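Open evening at the Kubiak workshop

I went to the November open evening at Kubiak expecting to be sold something. It is a shared shop, 280 a year for a bench key, and the thing people kept telling me to see was Burnelero, the members' robot that puts plates on a stand.

The task is small enough. A plate starts on a pine table and should end up in a black wire stand. The arm was bought, the members put in the program and the evenings. I was told it had nearly 400 practice runs behind it. I asked how many of those ended with a plate standing up and got a talk about lighting.

In the first try I watched closely, the gripper had the plate by the rim, tipped almost on edge, off to the right of the stand. 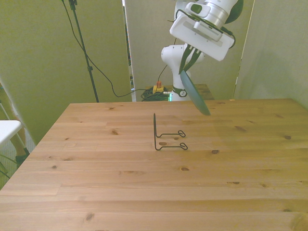 What it can and can't do

Holding a plate is the easy half. The wire stand has two little ends for the plate to rest on, and they leave hardly any room for error. My own hands do this at home without a program called Zirna telling them how.

I also don't believe the talk of a kitchen version by summer. A kitchen has wet plates, chipped plates, and a cat. The shop table has one stand and plenty of clear pine. Even so, I stayed longer than I meant to, mostly for the awkward moments, like the gripper down at a green plate that was tilted against the boards with the stand still empty.

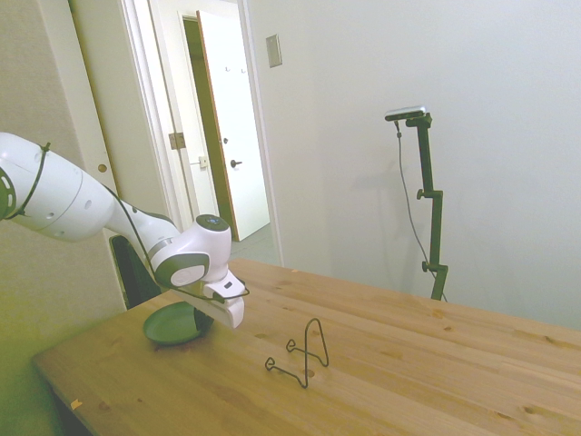

Oneo wrote under my first notes that I was judging it as a product, and that the members only want to learn how to teach an arm a job with their own hands on it. Fair enough. Then take "kitchen" off the flyer. I would go again in spring, if they post a tally by the door, misses included.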